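Revised Bench Rules for Arm Work Take Effect in June

The revised rules for tabletop manipulation work have been approved and will apply at both the Lozano and Clarkance sites from the first working day of June. They replace the interim notes that were issued when the Grimila series of trials began. Staff who hold a current bench permit do not need to reapply, but they are asked to read the new text and sign the sheet kept at the door of each bay before their next session.

The main change concerns the state of the table before a run is started. Under the interim notes, operators were free to leave spare objects at the margins of the work surface as long as the arm was not expected to reach them. Section 2 now requires that only the objects named in the task sheet be on the table. Pens, tape, drink containers that are not part of the task, and hand controls are to be kept on the side stand. A single-object task therefore means one object and, where the sheet calls for it, one target pad.

Section 3 deals with target pads. A pad must lie flat and must be wider than the base of the object placed on it, so that its edge can be seen on all sides when the object is centered. Pads that have curled or torn are to be thrown away. An object counts as placed when its whole base is within the pad. It need not be exactly in the middle, and operators should not correct its position by hand before the result has been entered in the log.

Section 4 sets the limits on speed. In any session where a person may reach over the table between runs, the arm is to be held to 65 percent of its rated joint speed. The higher setting of 90 percent may be used only with the bay closed and a second permit holder present. Several readers of the draft asked whether the lower limit also applies while the arm is returning to its rest position. It does. The approved text says so plainly, as the return move is often the one during which an operator's attention has already passed to the next task.

Section 5 covers cameras. Fixed cameras are to be checked against the reference print at the start of each session and again after any cleaning of the bay. Recordings made with a camera that has shifted may be kept, but must be marked as such in the log. Baltazar Ayala, who drafted this section, has asked us to add that small scuffs and specks on the table are acceptable and need not be reported. Marks large enough to be mistaken for an object should be wiped away or, if they will not come off, noted on the session sheet.

The draft was open for comment for 16 working days and drew 82 written remarks, the greater part of them on Sections 2 and 4. A proposal from the Drolurow group to allow two arms to share one surface was not adopted. It will be taken up again when the rules are next reviewed.

Permits issued before 4 May 2018 remain valid until their printed expiry date. Questions about permits, and requests for printed copies of the rules, should be addressed to Angus Kinnear at the Lozano office. Questions on the log format should go to the bay supervisor in the first instance.

Sessions already booked for the changeover week will go ahead as planned, under the new rules. Supervisors are asked to allow extra time at the start of each one for the camera check and the clearing of the table.
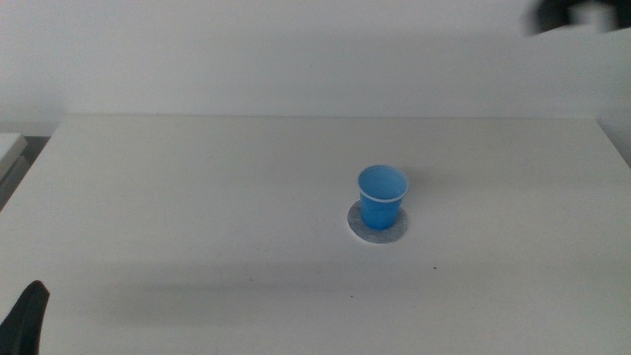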